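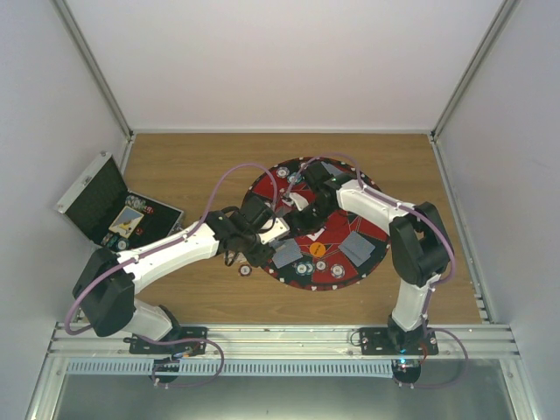
Two cards face down on the round mat, with the orange dealer button between them.

The Small Round Table

By Rebecca Bianchini

In the house where I grew up, cards were played on a blanket. It was a gray wool blanket, folded in four, and it came out from the cupboard on Sunday after the coffee cups were washed. My grandfather smoothed it with the side of his hand, always from the middle to the corners, and until he finished we were not allowed to touch the deck.

I thought of him when I started to look at what people put under their cards today. Many of them put nothing, and you can see it in their decks. The edges become soft and dark, the backs get thin scratches, and a card lying flat on a hard table is so difficult to lift that players bend it with a fingernail. After one month of this, everyone who pays attention knows which card is the queen of spades.

A mat solves most of it. It gives a little under the finger, so the card comes up without bending. It also makes less noise, which my neighbors downstairs in Ister have mentioned with gratitude.

The mat I have come to like best is the round kind, with red and black wedges and thin white lines between them. It has a black rim with small white dots around it. On a table of light brown wood it looks almost too serious, like something borrowed from a better room. But it does a useful job. When each player has a part of the circle in front of him, the cards stay where they belong, and I hear the question "is this one yours?" much less than before.

At Piras, the café near the river where our group meets, there are several mats behind the counter and the long green ones are the first to go. I understand the reason. They look like the tables in films. But a long mat needs a long table, and a dealer who can throw a card to the far end without turning it over. I am not this dealer. On the round one, every place is nearly the same distance from the middle, and even my slow and careful dealing arrives.

About the dealer button I was skeptical for a long time. We used a bottle cap, then a coin, then a coin that somebody spent. The button is only a disc that moves one place to the left after each hand, so that everyone knows whose turn it is to deal. Many are white. I prefer orange, for the simple reason that I can find it. On red and black wedges an orange disc does not hide under an elbow or mix with the chips, and when the talk becomes more interesting than the game — with us it happens often — it remembers for us.

The backs of the cards deserve some thought too. I spent an evening in the back room of Flolteo, a shop which sells games and also umbrellas, comparing decks under the lamp. Bright red backs disappear on a red wedge. Black ones are elegant and show every fingerprint. A gray-blue pattern is quiet, but you see it well on both colors, and the card is easy to find in low light. I bought two decks with such backs and have not wanted others.

For our regional game we take out the eights, nines and so on, but for the older games of my mother's side we use 48 cards, and there the mat has to be generous, as the tricks pile up in front of each person. Before you buy, lay out one complete round on your own table with a string circle. I did not do this with my first mat, from a maker called Arkard, and it was too small for anything except two people who like each other very much.

Care is simple. Brush the crumbs with a soft brush, always toward you. If something spills, press with a dry cloth and do not rub. Do not fold the mat! A fold makes a small hill, and a card placed on a hill shows its corner to the whole company. I keep mine flat under the bed, which is not beautiful, but it stays flat.

My grandfather kept the score of all his games in a notebook with a green cover. There are 1,016 of them written in pencil, with the date, the names and sometimes one word, such as "rain" or "cheating." We play now from eight in the evening, and at 10 someone must always leave for the last bus. Over 20 pages of my own notebook are already full. I write in it the same way he did, and I have started to smooth the mat before I deal, from the middle to the rim, although it lies perfectly flat by itself.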